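Red and white gear: how do you keep the white bits white?

Posted in Laundry and Clothes Care, 29 Jul 2024
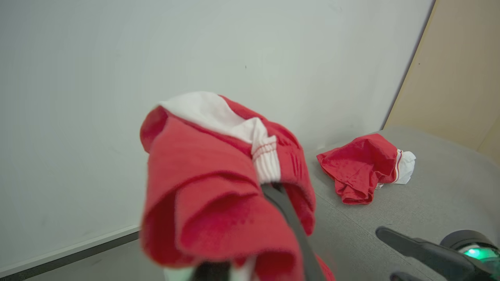 I've got a growing pile of bright red cotton things with white trim and I love every one of them, they look fantastic on! What I don't love is the thought of that white going pink. The ribbed parts have the thin red stripes running across them, so the red and the white are knitted in together and there's no separating them. Everything's new and unwashed so far. Do I run it cold with the darks, or does it need its own load? And once it's clean, what's the best way to fold it? Mine just slumps into a heap whatever I do. Front loader, no dryer, clothesline out the back. Would love to hear what works for you lot!
ruby_gumboots

Oh I'm so glad you asked before the first wash and not after! I've done club colours for years (red and white, same as you) and I've still got socks from the early days that are a lovely shade of musk stick.

Own load for the first few washes, just the reds together. Cold water, short cycle, and don't cram the drum - the colour has to go somewhere and you want plenty of water to carry it off. Turn everything inside out first. Throw in a colour catcher sheet as well. I use the Prillex ones and they come out properly pink the first time, which is oddly satisfying, and by the fourth wash or so they're barely tinted. After that I'm happy to put the reds in with navy and black.

The big one is DON'T let it sit. I reckon most bleeding happens in the basket, with a damp red leg lying on a white waistband all afternoon. Get it out the minute the machine beeps and hang it so the white parts aren't touching the red. I peg by the hem with the waist hanging down, but try both ways and see what dries flatter for you. Shade if you've got it, as our sun will have red looking like salmon by the end of summer.

Spin speed I keep at 1000. Higher is fine for towels but it leaves soft cotton in a terrible knot.
peg_basket_queen

just wash it cold mate. never had a problem. 100 washes easy on my footy shorts and the stripe is still a stripe
Zervas

Folding is my favourite part, so I'll take that one! Soft cotton shorts slump when you fold them in too many layers while they're still bunched up. Lay them on something flat and a bit grippy, a bed or an ironing board is perfect, and smooth the lining down inside before you do anything else. Then one leg over the other, tuck the pointy bit at the crotch back in so you've got a rectangle, and fold up from the hem in thirds. The waistband ends up on top and holds the lot together.

For tops, sleeves in first, then sides to the middle, then halves. If there's a ribbed cuff or hem, leave it to the outside of the fold. Ribbing is springy and if you bury it in the centre it pushes the whole thing open again.

I stand mine up in a drawer in an Ornora divider tray and I can see every stripe when I open it. Makes me happy every single morning.

One thing on the pink problem, if it does happen: don't dry it! Soak it straight away in cold water with an oxygen bleach that says colour safe on the pack, and check a hidden seam first. I've rescued a white collar that way after an overnight soak.
plumduff

Thank you all, colour catchers are on the list and I'm clearing a drawer tonight. Will report back in August once they've had a few washes!
ruby_gumboots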